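Ticket: Rollance annual report, page proofs coming back with wrong line breaks and missing accents
Status: Closed
Opened by: Custness (design and layout)
Assigned to: Ploveck print support

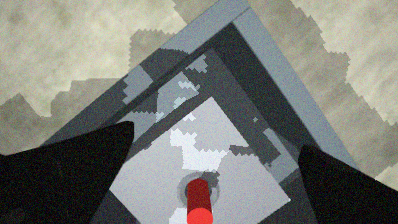 Ploveck support: We have both PDFs and can see the fault on the proof but not in the file you sent. Which program exported it, and were the fonts embedded or subset? Please also send the export preset if you saved one.

Custness: Exported from our usual layout program, fonts subset at 100 percent. Preset attached. It's the one we used for the Rollance report last year and that printed fine. The body text is Mateos Regular, headings are Mateos Semibold. The client bought the new version of the family in June and asked us to switch to it.

Faults as seen on the proof:
Page 4, second paragraph, runs a line over and pushes the last line out of the text box.
All e-acute and n-tilde characters in the grant recipients list show as blank spaces.
The accounts table is fine.
The cover is fine.

Ploveck support: The cover and the table were probably converted to outlines. Can you confirm?

Custness: Cover yes. The table was placed as a separate PDF from the accountants, so it has its own fonts.

Ploveck support: That fits. Our proofing server has the old version of Mateos installed. If the server finds a font with the same internal name it uses its own copy in place of the one in your file. It shouldn't do this, and there is a setting to stop it, but the setting went back to default when the server was updated. The old version has slightly wider spacing and doesn't have the full accented set.

We have turned the setting off and run your file again. New proof is in your folder.

Custness: Accents are back. Page 4 is still a line over.

Ploveck support: Checked. Page 4 in our copy was cached from the first run. Cleared the cache and ran the whole job again. Please look at proof 3.

Custness: Proof 3 is correct on page 4. Went through every page against our own PDF and the line breaks match. One more thing — the photos on the center spread look softer than they did on proof 1. Is that the same problem?

Ploveck support: No, separate. When we reran the job it picked up the screen proof profile, which brings pictures down to 72 dpi to keep the file small. The plates are made from the full file, so the printed copies won't be affected. We can send a full resolution proof if the client wants one.

Custness: Yes please. They're signing off on Tuesday and they will ask.

Ploveck support: Sent. It's a large file, so use the download link and don't open it in the browser viewer. The viewer makes its own low resolution preview and you'll think nothing has changed.

Custness: Downloaded, pictures are sharp. Client has approved. OK to print.

Ploveck support: Job released to plates. The old Mateos files have been removed from the proofing server. If you send other Rollance work that still uses the old version, embed the fonts as normal and it will go through.

Resolution: font substitution on proofing server, setting corrected, cache cleared, old fonts removed. No change needed to the customer's file.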